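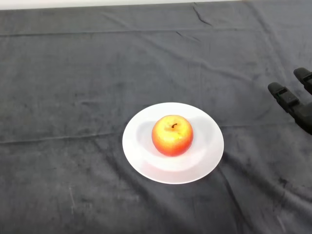 Teleoperation Methods: Apple and Plate Task

bouazza_lab
Posted 4/4/23
Our group at Furkovby proposes to record all 680 demonstrations by remote control. Operators should begin with the hand open and clear of the plate.

garnevmont2
We respectfully disagree. Guiding the arm by hand gave our staff better control of the final approach.

bouazza_lab
Hand guiding places the operator's arm in the head camera view. We discarded 10 recordings for that reason.

lernimgate
Please state which method was used in each log entry.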